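Frequently Asked Questions

I run a one-person law practice in Balamden, and I answer my own phone, so I hear the same questions a lot. I've written my answers down the way I'd give them to you in person. They're general, they lean on how things work around here, and they aren't a substitute for sitting down and talking about your own situation. But they should save you a few nights of worrying.

What kind of work do you do?

Mostly wills, small estates, powers of attorney, and landlord and tenant matters (both sides, just never both sides of the same fight). I don't do criminal defense, immigration or injury cases. If you call about one of those I'll tell you right away and give you a couple of names to try.

Do I really need a will if I don't own much?

I get this one more than any other! You may own more than you think: a car, a checking account, your grandmother's ring, the stuff in the garage. If you die without a will, state law decides who gets it, and the state has never met your sister or your stepson. A simple will is one of the cheapest things I do. If you have children under 18, please don't put it off, because the will is also where you say who you'd like to raise them.

Can I just write one myself?

You can, and some homemade wills hold up fine. The ones I see are usually the ones that didn't. The trouble is almost always the signing. Somebody used a witness who was also getting the house, or the witnesses signed a week later in a different kitchen. If you've already written something, bring it in and I'll read it for a small flat fee. I won't make fun of your spelling.

What should I bring to a first meeting?

Photo ID, any papers you've been sent, and a list of questions. For a will, I'd also like a rough list of what you own and owe and the full names of the people you want to mention. Don't hold off on booking until you have every last document. Half a folder is plenty to start with.

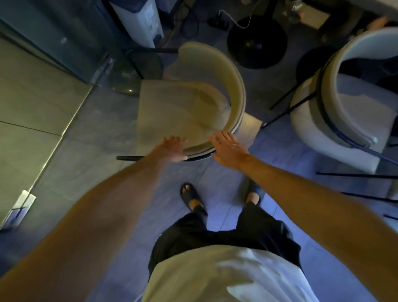 For a lease problem, bring the lease itself (all the pages, even the boring ones at the back) and any texts or emails between you and the other side. Print the texts if you can. Screenshots are okay as long as the dates show.

What does the first meeting cost?

The first half hour is free. After that I'll tell you whether I think you need me, and if you do, you'll get a written quote before I start the clock. Wills and powers of attorney are flat fee. Estates and disputes are usually hourly, with a cap we agree on up front. I hate surprise bills as much as you do.

Can I bring someone with me?

Sure, and lots of people do. One thing to know, though: having another person in the room can affect whether our conversation stays privileged, so I may ask your friend or your son to step out for part of it. With wills I nearly always talk to the person making the will alone for a few minutes. Please don't be offended (kids especially!). It protects the will later if anyone claims you were pushed into it.

My landlord is keeping my deposit. What now?

Start with a letter. Say when you moved out, how much you paid, where to send the money, and the date you expect it by. Keep a copy. A surprising number of deposits come back after one polite, dated letter. If yours doesn't, small claims is there for exactly this kind of thing, and you don't need a lawyer to file. I'm happy to look over your paperwork first so you walk in with it all in order.

A tenant left furniture behind. Can I throw it out?

Slow down on this one. Even if the rent is months behind and the place looks abandoned, you can get into real trouble by hauling things to the curb too early. Usually you have to give written notice, store the items for a set time and then follow the rules on selling or disposing of them. The rules depend on where the property is and sometimes on what the items are worth, so call me before you call the junk truck.
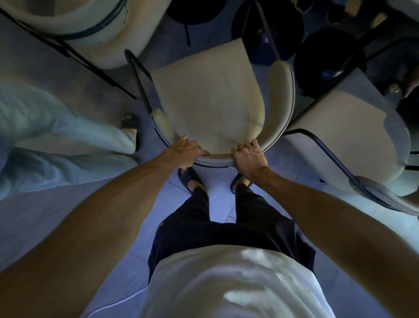

Make an inventory while you're at it, with the date on it. I once spent a whole afternoon of a client's money arguing over a microwave that a five-minute list would have settled.

What's a power of attorney, and does it mean giving up control?

It's a document that lets someone you pick handle things for you, such as paying bills or dealing with the bank. You don't lose the right to do those things yourself, and you can cancel it as long as you're still of sound mind. You can make it broad or very narrow. I did one last June that covered the sale of a single boat. The part to think hard about is who you choose. Pick the person who opens their mail.

How long does it take to settle an estate?

Longer than anyone wants. A small, tidy one can be wrapped up in some 5 months. Add a house, a missing heir or two cousins who don't speak, and you could be looking at 13 or more. The waiting periods for creditors are built in, and I can't hurry those no matter how nicely you ask. What I can do is tell you where we are, and I try to send a short update each month even when the update is "still waiting."

Do you work in Brutau too?

Yes, I see clients there by appointment. For anything that has to be signed, I'd still rather have you come to the Balamden office, where I can line up witnesses and a notary for the same visit. If getting here is hard for you, say so when you call and I'll come to you.

Where are you, and is there parking?

I'm upstairs in the Awwad Building, second door on the left. There's an elevator around the back. It's slow but it gets there. Park in the lot behind the building, where the first 3 hours are free. The street meters out front are not worth the gamble.

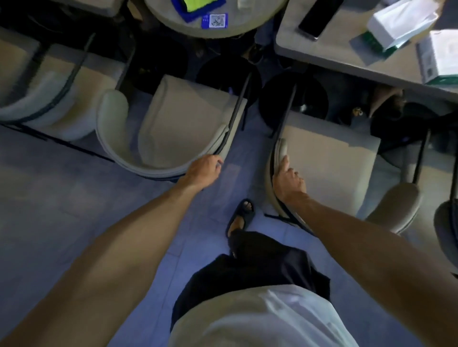 Two of the cream-colored chairs.

What if I'm running late?

Just call. I leave a gap between appointments for exactly that reason, so ten minutes is no problem. If it's going to be more like half an hour, we may have to rebook, and there's no charge for that.

How do you keep my papers safe?

Original wills go into a fireproof cabinet unless you'd like to take yours home. Everything else gets scanned into Flesura, the client portal I use, and you'll get your own login so you can pull up copies whenever you want them. If you hate computers, tell me and I'll mail you paper. I still have plenty of stamps.

Can I email you a legal question?

You can email me to set up a time, but please don't send the whole story. Until I've checked for conflicts, I can't act as your lawyer, and it gets awkward if it turns out I already represent the other side. Your name, the other person's name and one line on what it's about will do. I usually write back by 4 p.m. the next working day.

I got a letter saying I owe $3,407 and I've never heard of the company. Should I pay it?

Not before you've checked it out! That's the figure from a letter a client brought me, and it was for somebody else's debt entirely. Ask in writing for proof that the debt is real and that it's yours, and do it quickly, since there are deadlines. Don't make a small payment just to get them off your back, as that can sometimes restart the clock on an old debt. If what you have is a court summons, though, don't sit on it. Call me that day, and have the envelope handy when you do.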